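Rules for a shared arm cell, third revision

The previous version of these rules ran to 20 items and people stopped reading after the fourth. I have cut it down. What follows is the set I now use for tabletop work with an arm and a multi-fingered hand, in a room where other people are working a few steps away.

None of this replaces a risk assessment. It sits under one. The assessment for our cell is filed at Jusetari as document 764, and where the two disagree, the document wins.

Table

One task object set per trial. Anything that does not belong to the trial goes to the back bench before the arm is enabled. Scuffs and specks on the surface are acceptable if they are present in the reference shots as well. Do not wipe the table halfway through a series – the change in surface shows up in the data.

Cups and mugs used as targets are empty at all times. Drinks stay off the arm table.

Pendants

Teach pendants rest on the bench with the screen up and the stop button uncovered. Do not put a pendant in a drawer or under a bag. The operator must be able to reach a stop without leaning over the table. If you cannot, move the pendant before you move the arm.

The older Trindis checklist allowed one operator to supervise two arms. I dropped that in June. One arm, one operator, one stop within reach.

Hand and wrist

Check the joint between the hand and the wrist at the start of each session and after any contact with the table. Check that cables along the arm have slack at the full range of the elbow. Most of our lost time over 878 logged trials came from cable strain, and most of that strain was visible beforehand to anyone who looked.

Pause poses are held above the table with the fingers clear of any surface. A hand resting on the table is not parked.

Release height

For drop tasks, the hand comes to a stop over the target before the fingers open. Releasing on the move gives you a trial you cannot compare with anything. Prusamstead uses a fixed height for every object. I set it per object and write it down, as a ball and a block do not behave the same way.

Cameras

Take reference views from each camera before the first trial and repeat them if a mount is touched. Wrist views pick up far more of the room than people expect, including colleagues and screens. Tell the room before recording starts.

The cell, from its different cameras:
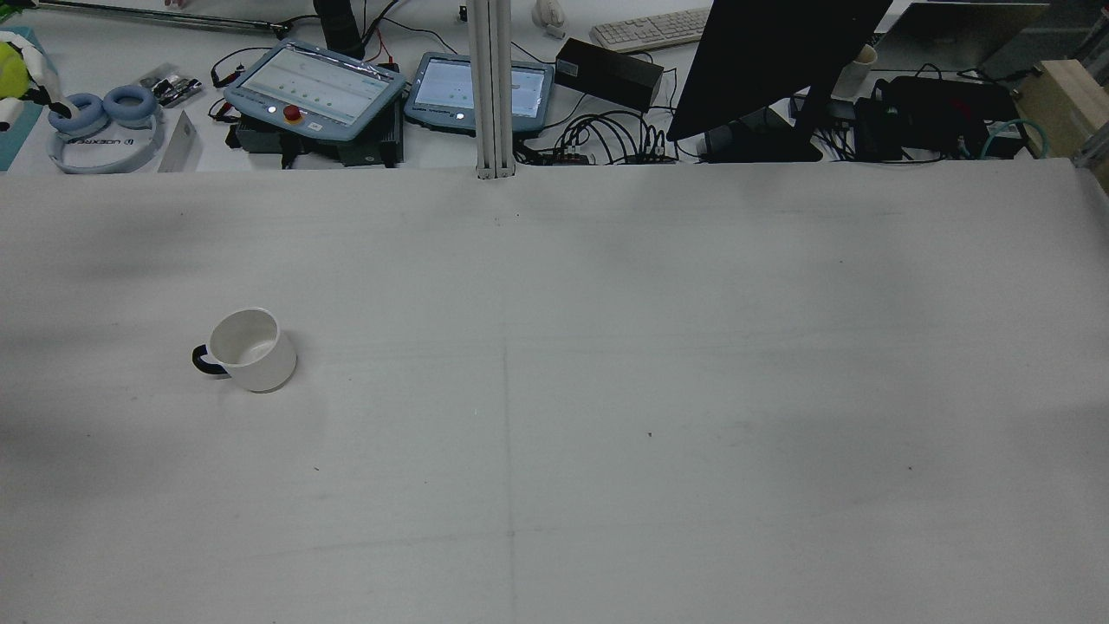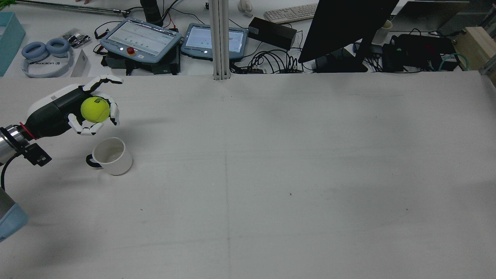
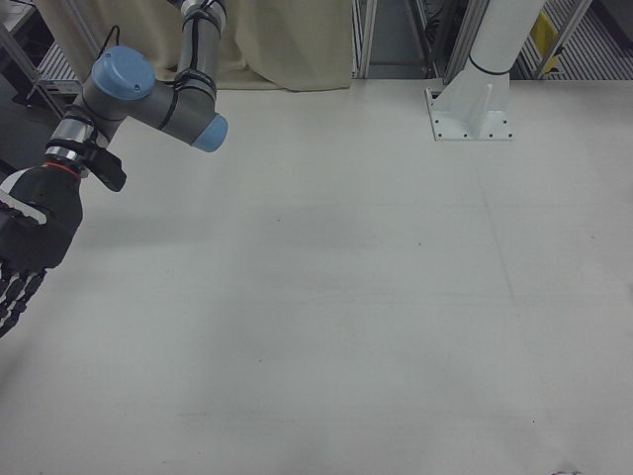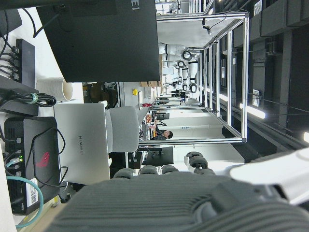 Open items

The rule on logging stops is still too vague. At present a stop is logged only if the trial is discarded, so the about 441 entries in the stop log undercount the real number. I want every stop logged with a cause, including the ones where the operator was just unsure.

I also have no good wording for handover between operators. Rantala's procedure asks for a full power cycle, and I think that is too much for a change of chair. A spoken confirmation and a fresh look at the table may be enough, but I have not tested it over a long series. Until then, disable the arm, hand over, enable again.

Related posts
Cable slack on six-axis arms
What belongs in a trial log
Choosing a pause pose
Notes on the Trindis checklist

This site uses cookies to remember your settings. By continuing to read you accept their use.

Last updated: Feb 26, 2018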